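Midgate Chamber Music Society: Spring Season Announced

The Midgate Chamber Music Society is pleased to announce the program for its spring season, which opens in February with a concert by the Dendico Quartet. The ensemble will perform two string quartets by Haydn and a new work by Amarachi Jibrin, composed for the Society at the invitation of its artistic director, Sanaa Benkirane.
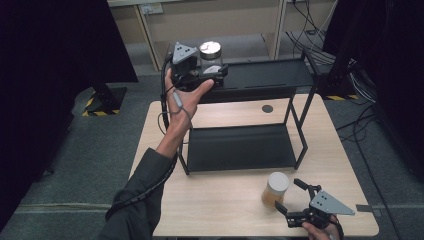
Ms. Jibrin's quartet lasts 43 minutes and is played without a break. The score calls for the second violin to retune during the slow movement, and the players have asked that latecomers be seated only at intermission. A short talk by the composer will begin at 6:45 p.m. in the recital room and is open to all ticket holders.

Subscriptions for the full season remain at last year's price. Single tickets will go on sale once subscribers have confirmed their seats. The hall now holds 800, following the removal of two rows at the rear, and members who held seats in those rows have been contacted by Hauwa Garba in the box office.

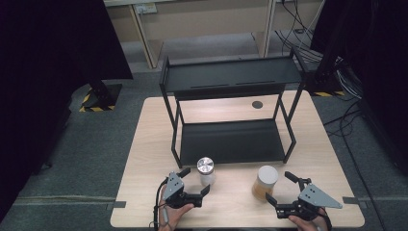
The Society has also extended its student program. For each concert, 50 tickets will be set aside for students at area schools and colleges, and a further 40 places will be available at the open rehearsal on the preceding afternoon. Teachers wishing to reserve a group should write to the education office.

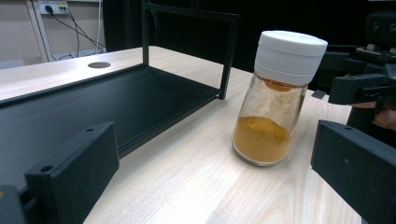 Percussionist Bianca Vasiliu will again lead the family workshop on homemade instruments. Participants are asked to bring one or two clean containers with tight lids - a glass spice jar with a white plastic cap, as shown, is a suitable size for a hand shaker once emptied of its orange-yellow powder. Rice and dried beans will be supplied. Children under eight must be accompanied by an adult, and registration closes when all places have been filled.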